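3. Surface wear in shared metal bins

3.1 Why wear is worth reading

Anyone who has worked in a parts store knows that an old bin tells you things a new one can't. The floor goes dull first, then the walls pick up marks, and after a few years you can often guess what a bin has carried and which way people tend to slide things out of it. We find this wonderful material to work with! Archaeologists have studied wear on grinding stones and cooking pots for decades, but the plain metal bin, which sits in nearly every workshop and warehouse, has had very little attention of this kind.

Our interest started in the storage halls at Valtov, where open-topped metal bins have been passed from one department to another with hardly any paperwork. The written records cover purchase and disposal and leave out nearly everything in between. If marks on the metal can fill part of that gap, then a storekeeper with a flashlight and a notebook has a cheap way of learning how a set of bins has been used. It also opens a door to a social question we care about a great deal: how do people who never meet come to handle a shared object in the same way?

3.2 The bins in the study

We examined 182 bins at two sites, Valtov and Plisberg. Of these, 157 were in good enough condition to be scored on every surface. The remaining bins had been repainted or were so badly dented that marks on the walls could not be told apart from later damage. We kept them in the photographic record but left them out of the scores.

All the bins are open at the top and meant to be reached into from above. Beyond that they vary a good deal. Some have straight walls and some have walls that slope outward. The sloping kind turned out to be the more rewarding to study. An object dropped against a straight wall falls past it and leaves little behind, while an object dropped against a sloping wall slides, and a slide leaves a line. Lines have direction, and direction is what we were after.

Each bin was scored on the floor and on the four inner walls. For every surface, two readers recorded how much of it was marked, whether the marks ran mostly along the wall or mostly up and down it, and whether any color had been left behind. The readers worked apart from each other and compared notes only at the end of each day. Where they disagreed, the bin was read again the next morning in fresh light - a simple step that settled most cases.

Lighting deserves a word here. Grey metal is a difficult surface. A rub that stands out as pale from one side can look dark from the other, and a shallow scuff may vanish completely when lit from straight above. We read each wall first under the room lights and then with a hand lamp held low. Readers were asked to write "pale" or "dark" only when the tone held under both. When it shifted, they wrote "mixed," and that word appears more often in our sheets than any other.

3.3 Marks that run along the wall

The most common pattern on the inner walls was a band of rubbing that ran level, parallel to the rim (Figure 2). We had expected the opposite. Things go into a bin from above and come out the same way, so up-and-down scratches seemed the natural result. Yet level bands were the main pattern on 80 of the scored bins, and they showed up at both sites. 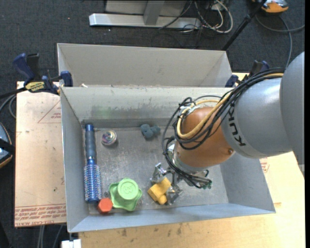 Figure 2. Grey metal bin with scuffed floor and sloping sides. Horizontal rubbed marks, pale and dark, on the far inner wall; faint green smudge toward the left.

We think two habits are at work. The first is stirring. A person looking for one part among many rarely lifts the others out. They push them from side to side, and the parts at the edge of the pile are dragged along the wall. The second is settling. When a loaded bin is carried or pushed on a cart, the contents shift with each stop and turn, and the top of the pile rubs at much the same height every time. Stirring should give a broad, untidy band and settling a narrow one. We saw both kinds, sometimes on the same wall.

Traces of color were less common and harder to explain. Green, blue, and yellow smudges all appear in our sheets, usually small and usually faint. Paint from the contents is the obvious guess, but crayon, tape residue, and old labels are all possible, and we did not test any of them. For now we record color as present or absent and resist the pull of a good story.

Loose scraps on the rims were noted where we found them, though they played no part in the scoring. Where bins stand close together, the narrow space between the rims seems to catch whatever is passing, and at Plisberg several storekeepers told us they clean the insides often and the rims hardly ever. We would love to see someone take this up as a study of its own.

3.4 Floors

Floors were the least informative surface, a small disappointment after the pleasure of the walls. Nearly every floor in the sample was scuffed across its whole area, with no direction that two readers could agree on. A floor takes every load, every drop, and every scrape of a hand or tool, and the marks pile up on one another until they cancel out. The floor can tell you that a bin has been used. For how it was used, look to the walls.

There was one exception. In a group of bins kept in the Fontana annex at Valtov, the floors were worn more heavily toward one short end. Staff there store long parts lying flat and pull them out from the same side, so the ends scrape in one place. It was a happy moment when the sheets and the staff's own account matched, and it suggests that floors can be read after all when the contents are uniform enough.

3.5 Limits

Our readings give no ages. A band of rubbing may be the work of ten years or of one very busy January, and nothing in our method can separate the two. A follow-up with new bins, read monthly from the day they enter service, would help a great deal, and we have begun planning one at Etley. We also have little to say about bins made from other materials. Plastic scratches in its own way, and the few plastic examples we looked at informally left us with more questions than we started with - good ones, we hope.

Contact: Workplace Objects Group, Valtov | Posted September 4, 2025 | All rights reserved | Back to top

Related papers
Reading the rim: dents and handling on steel drums
Who moved the cart? Shared equipment in the Plisberg stores
Color traces on workshop shelving: a first survey
Low-angle light for dull metal surfaces
Drawer fronts and door plates: touch wear in public buildings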